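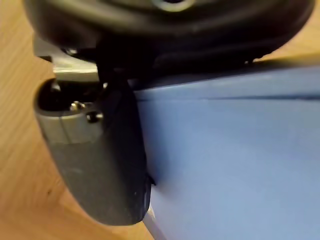

According to Cornel, the bridge had moved four millimetres in the night, and the trains would have to wait until someone could tell him why.

Ecaterina put the phone on the parapet and went back to the level. She had measured the Sultari viaduct every October for six years, and it had never moved by more than one.

"Which target?" she asked.

"Pier three, upstream side. I make it four. Riihimäki makes it four. Clornavora want the line open by six."

She walked down the access path with the tripod on her shoulder. It was 374 metres long, that viaduct, and the path went under most of it. The river was high and brown. At pier three she set up on the old brass stud, levelled, and took the reading. She took it again. Then she sat on a rock and went through last year's book by torchlight.

Four millimetres. He was right about that.

But the pier was plumb, and so were the ones either side. She took a back sight to the church at Roman and it came out wrong as well, by the same amount and the same way. She scraped the mud off the concrete under the stud and found a crack running to the water.

"It's the stud," she told him. "The bank's going. The bridge is where it was."

Cornel said nothing for a bit. She could hear a diesel idling behind him.

"Can you put that in writing?"

"When I've got a stud that stays still -- yes."

She picked up the tripod and started up the hill to look for rock.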